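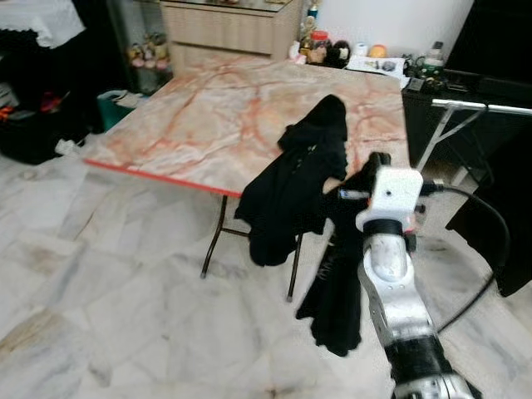 Home Build Visit no. 3 — Bence's living room
16 July 2022

Quick writeup before I forget it all. Got there late (parking, don't ask), so I missed Bence Szabó's intro and walked in on an argument over gripper pads. Good start.

The project is called Noria. Two arms, one living room, laundry. Bence started it last September with Yolanda Echeverri, who does the software and most of the soldering. Everything gets built and run at home, between the sofa and the TV. Shoes off at the door, tea on arrival.

First thing you notice is the noise, or the lack of it. I expected whine. Mostly you hear the fan on Yolanda's laptop.

They had two jobs going. One is picking clothes up off the folding table, marble top with the red edge. Dark stuff is the pain, says Bence — black jacket, black fingers, and the depth goes to mush. Yolanda wants more light in the room, Bence wants to fix it in software. They've been having this one for a while I gather.

The other job is hangers. Much harder than I would of guessed. A hanger is stiff, a shirt isn't, and you need both hands doing different things at the same time. Cycle limit is set at 20 minutes, after that the script parks the arms and you start over. Godfrey Koech asked why not clip hangers. Long answer, didn't get all of it down, something about the clips needing more force than they want to run at home.

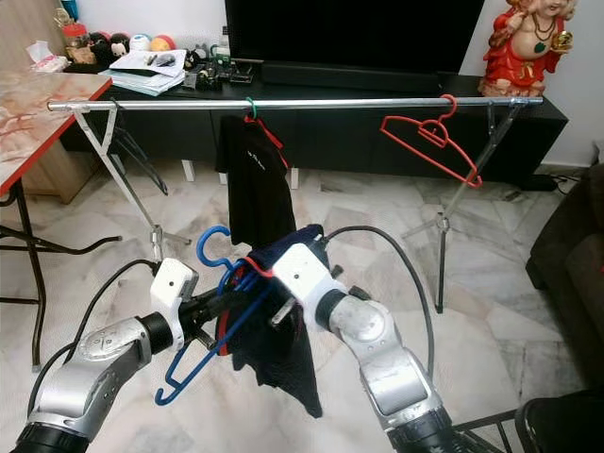
Both arms on the navy one, blue hanger. Black T-shirt on the rod behind.

Cables came up a lot. They run outside the arms and loop wide at the wrist, and Yolanda has rerouted them 9 times by her own count. Next version gets proper sleeves. Katherine Nina offered her leftover braid from the Cuadros build, so that's sorted maybe.

Things I wrote down and can't fully read: "wrist offset — ask B." "tile grout??" (I think this was about leveling the base.) "hook first, then shoulder".

Stayed till 18:00, then home. Next visit is Godfrey's garage, bring your own safety glasses. Adress goes out on the list.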